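Home > Kitchen & Drinks > Tea and Coffee

Loose leaf tea for a whole room of people – how do you stop it going bitter?

Asked by Ada Galli
219 views

Hi all! I have fallen completely in love with loose leaf tea this year and I want to drag my reading group along with me. At home I make a pot of Uvau black in the morning and it's wonderful, sweet and a bit malty, no milk needed. We meet on a Monday evening and so far it has always been bags in a big steel urn. Last month I tried putting loose leaves in a muslin bag inside the urn and it was awful. The first cup was fine, the second was strong, and by the break it tasted like a wet fence.

I have an ordinary kettle (a Groden, it switches off at boiling and has no temperature dial) and two pots that don't match. Should I use less tea? Cooler water? Is there a trick to keeping it hot without stewing it? I would also love to try a green one on them at some point, but I've never made green tea that I liked.

Mamta Nigam

Oh, you're going to have so much fun with this. Please don't give up on it!

Your leaves were sitting in the water the whole evening, and using less tea won't fix that, it will only give you weak and bitter tea at once. What you want is two pots. Brew in one, and when it's ready pour every drop through a strainer into the other one, warmed first with hot water. Serve from the second pot. The leaves stay behind and you can use them again for a second round, which with a good black is sometimes the nicer one (let it go a little longer than the first).

For black tea, use boiling water and brew for 5 minutes by a timer. I mean a real timer, I have ruined so many pots by chatting. Taste at four if your leaves are very broken up, small pieces give up their flavor fast. A knitted cozy on the serving pot does more than you'd expect, and I would keep it well away from any candle or burner – a warmer underneath starts to cook the tea and you're back where you started.

Wide, pale cups are lovely for this too. You can see the color, and people who have only ever had it with milk get curious about it. Pour a little, let them smell it, then fill up. I do the pouring at a side table and let people come over when they want some. 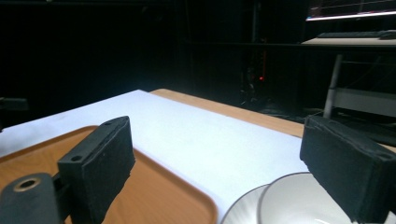
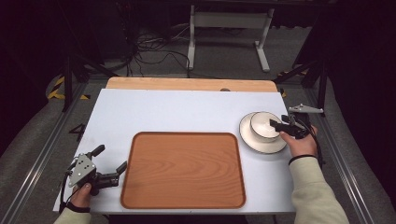
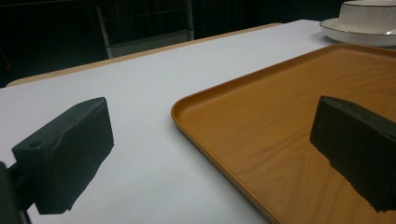 Faustino Camacho

Agree on the two pots but I'd go further and make a concentrate. Double the leaf, same brewing time, strain it, then each cup gets half concentrate and half hot water from the urn. Everyone picks their own strength and the urn you already have gets a job. Rinse it out well first, they hold on to old tea something terrible.

On the green, your kettle is the problem. Boiling water scorches most of them. Let it boil, open the lid and wait, or pour it into a cold jug and then onto the leaves. Aim for 175 F, and two minutes is plenty. If it's still harsh, go cooler again before you blame the tea.

Digby Lowther

just use good bags?? the Evico ones are fine

Ada Galli

Thank you, these are great! I did the two pots at home tonight and the second steep was gorgeous. Faustino, I'm going to try the concentrate on the group on Monday. Does it keep if I make it in the afternoon, or should I brew it there?

Faustino Camacho

Brew it there if you can. An hour in a closed flask is OK, after that it goes flat and a bit cloudy. Leave the milk out on the table whatever you do, somebody will ask.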